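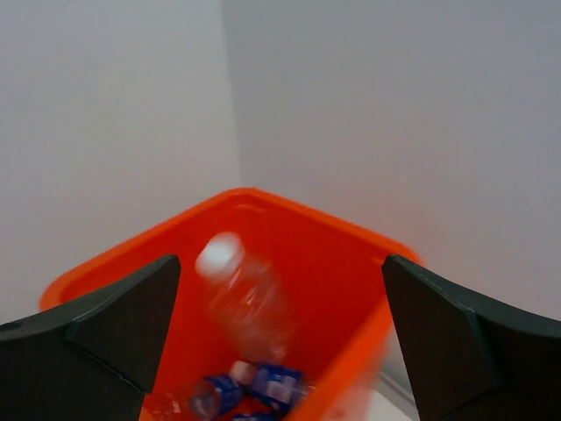

Step 1: Decide what you are going to believe

This page covers setting up a grasp filter for clear objects using the wrist camera only. Most write-ups on this subject promise more than they deliver, and I have followed enough of them to be wary. What follows is the setup I still use. It is not clever, and it will refuse picks that a braver system would try.

The test load is an orange-red bin with clear and blue-labeled bottles in it. Clear plastic in a strongly colored bin is a bad case for anything that segments by color, as the body of the bottle takes on the color of whatever is behind it. If your vendor's demo used a white tray, ask for the same demo in a red one.

You need a calibrated wrist camera, a segmentation model that gives per-pixel scores, and a planner that will accept a list of candidates and a list of vetoes. I run mine through Flarkton, but any planner with a veto hook will do.

Step 2: Turn off the single confidence number

Flarkton shows one score per grasp by default. Hide it. It mixes mask quality, reach and collision margin, and a good reach can cover for a terrible mask. Log the three parts separately:

mask_score
reach_score
clearance_score

Set the veto on mask_score first and leave the other two alone until Step 5.

Step 3: Mask out the gripper

Both fingers sit in view from a wrist camera, and black fingers over a saturated bin produce hard edges that the model loves to call objects. Draw a fixed mask for each finger at full open, then again at every 3 mm of travel. Do not use the automatic self-filter on its own. I tried it with the Riken plugin and it kept clipping the part of the view where the object is.

Step 4: Find the cap before the body

A white cap is an easy target. The clear body is not. Detect the cap, then fit a cylinder behind it along the best-supported axis, using highlights only as weak evidence. Highlights move when the wrist moves. If the fitted axis swings more than a few degrees between two views, reject the candidate.

There is a catch. Caps can be hidden, and small bottles at the bottom of a bin may show you a label and very little else. Keep a second detector for labels and let it propose candidates of its own. Don't merge the two lists until both have passed the veto, or you will get one long imaginary bottle made from two short ones.

Step 5: Replay before you run

Record 67 views of mixed loads and replay them with the arm powered down. Read the rejects first. Zubaida Swati, who reviewed my first version, found that I had been counting a rejected grasp as a correct one whenever the bottle was hard to see. She was right, and my results got a good deal worse after I fixed it.

Only now should you touch the clearance threshold. Change one value per replay and write it down.

Step 6: Be careful what you report

My current set has 477 candidates, and the filter vetoes 57 of them. That says nothing about how many picks succeed. It is a count of refusals, and a filter that refused everything would look very safe. Hand-label the refusals before you quote any figure to anyone.

Known problems: nested bottles, crushed bottles, and any clear item pressed flat against the bin wall. The Vanura depth add-on is supposed to help with the last one. I have not seen it do so on my loads, and I'd want the raw depth maps before paying for it.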